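From: Saadet Sarıgül
To: gezer-handling list
Subject: Re: [gezer-handling] Task 3, sorting into the tin: grip notes and open points

On the September thread Ozan Taşdemir wrote:

> Can whoever is doing the home sorting task post their grip notes before
> the next club evening? Peninah and I have the scoring sheet ready but the
> object classes are still blank. I would also like to know whether we need
> a separate class for cloth, or whether it can go in with the soft toys.
> Second question: does the tray stay flat on the bed, or do we put a board
> under it?
>
> Ozan

Ozan, all,

Notes as requested. The setup is the one agreed for Task 3: shallow metal tray with the gold inside, floral bedspread, side table left in its normal state. Hand-held grippers throughout, no arm. I have kept to the order of the scoring sheet so that Peninah can copy the lines across.

1. Rigid round objects

The tape roll is the reference object for this class. Grip it across the outside diameter with the flat face up, pads low on the roll. The pads then slope in towards each other under the widest part, and the roll has less chance to ride up as the jaws close. Gripping by the core is allowed by the rules, but I would score it separately – the contact area is too different to compare.

With two operators at the tray, agree beforehand who goes in first. The second gripper should stay over its own side until the first has cleared the rim. Watch the tray surface as well. The inside is close to a mirror and throws a strong glare, and Faraji's segmentation takes the reflection of an object for a second object. I have not found a threshold that fixes this.

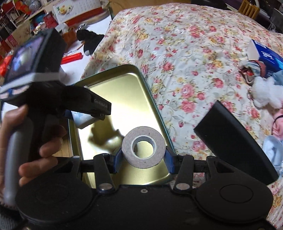 2. Soft objects

To answer the first question: yes, please make cloth a separate class. A soft toy has some shape of its own and can be approached from most sides. Folded cloth has to be pinched through the whole bundle, otherwise the top layer comes up and the rest stays behind.

The multicoloured cloth bundle with the black braided band is a fair test of this. Take it with one fingertip on each side, below the peak, and leave the band out of the pinch where possible. Close slowly and hold before lifting. In the log, write "bundle" for the whole thing and do not give the band a line of its own. Two of the earlier logs did, and the totals for the session no longer matched.

Lift straight up before moving sideways. Fast sideways moves blur the background in the wrist camera picture, and Faraji then has to drop those images.

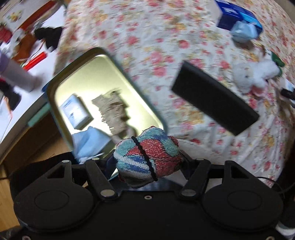

3. Tray position

To answer the second question: no board, please. The tray tilts with the bedding, and I would like to keep that, as the Windavia round will not be on a hard surface either. If the tilt is too much for the beginners' group, they can use the Kolletti mat under it and note this in the remarks column.

4. Logging

Beat Lüthi's script still expects one file per object class. File names take the class first, then the operator's initials. The script stops at 3000 lines without a warning, so split long sessions by hand. My last file had 700 lines and went through. Trigger values under 155 should be treated as open and values over 350 as closed; anything between the two is in motion and is not counted as a grip.

5. Open points

– Class for rigid rectangular objects: not written yet. Peninah, do you still have the draft from the Ilanus meeting?
– Glare in the tray: Faraji wants to try a matt liner. I am against changing the tray in the middle of the season, but would accept it for a side test.
– Handover between two grippers: in or out of the rules? Replies to the list, please, and not to me alone.

I can bring printed copies of the scoring sheet if Ozan sends me the final version by 18:00 on the day.

Saadet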